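Come and drive our arms: people wanted for a gripper comparison

Hello! I'm Khrystyna Sirko and I look after the two-arm cells at Veltlow. I'm looking for 6 people to come and spend a few sessions with us in April, picking things up, passing them from one arm to the other and telling me what you hated. You don't need to have touched a robot before. In fact I'd love at least a couple of you to be complete beginners, as my own hands have got far too used to it all and I no longer notice when something is awkward.

We have two sets of jaws to choose between, and I can't decide. One is our own older design, the other comes out of the Tovaditz project and has a slimmer tip. Both go on the same arms, with the same controller, so you'd be doing the same jobs twice over and only the fingers change (I do the swapping, you get a cup of tea).

Most of the jobs are small and fiddly. You'll have a small can lying on its side to pick up and stand upright, which sounds like nothing until the thing starts rolling away from you.

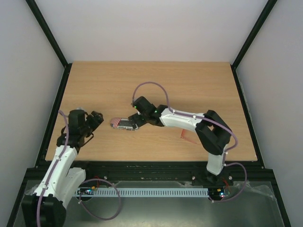

The can job, with the right gripper down close to one end of it.

After the can we go on to soft stuff, mainly little packets in shiny plastic. I find these much harder! A tip that copes well with a can may just skate over a crinkly wrapper, and with two arms coming in at once you have to think about who goes first. Some people like to hold with the left and lift with the right, others do it all with one hand and park the other, and I'm happy with either so long as you tell me which you did. There's also a glue stage, where you hold two bits of card together while the Bostik sets, but that one is optional and a bit dull. 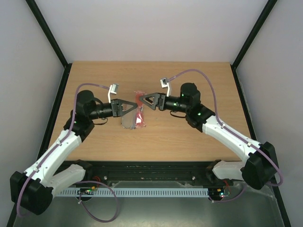
Both arms in over the packets. The small silver-gray units on the white brackets are the wrist cameras.

What you'd be signing up for: 5 sessions, each one a morning or an afternoon, your pick. The first is all practice and I won't record any scores from it. In the others you'll do a set of pick-ups with each gripper, then fill in a short form and have a natter with me. I'm after 200 good attempts per person over the whole thing. If you get tired, stop. Tired attempts are no use to me anyway.

You'll be paid for every session you turn up to, including the practice one, and we'll cover your bus or train fare. Lunch is from the Montoya café downstairs (tell me if there's anything you can't eat).

You need to be 18 or over, able to use both hands for a fair stretch, and all right with sitting down for most of it. Glasses are fine. Left-handers very welcome, I've hardly had any so far.

To put your name down, ring the Veltlow front desk, ask for extension 2242 and leave a message with your name, whether mornings or afternoons suit you, and whether you've driven an arm before. Please do it by 2020-12-06. I'll ring everybody back, even if the places have gone, and I keep a reserve list for the next round.

Khrystyna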